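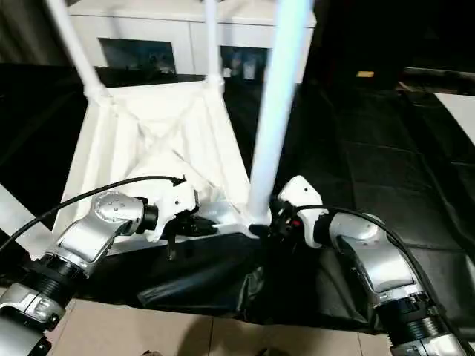

Both grippers at the base of the hamper-like fabric frame, black cloth underneath.

Workshop tips: pole-and-fabric frames for the robot club

Start with the base. Get one gripper on the bottom rim and the other at the foot of a pole before you try to move anything.

Put a plain dark cloth under white parts. Students find the edges faster on the monitor.

Check the cable on each arm before a run. Leave enough slack for a full reach and tape down any loose loop.

Run new moves at low speed for the first 5 tries. Our Brovside team skipped this in December and bent a pole.

Wash the fabric cold and hang it up. Creases from the dryer throw off the grip points.

Search tips Enter keyword Go

Recent
Sorting screws after club night
Zurkport practice table: 4 fixes
Cleaning gripper pads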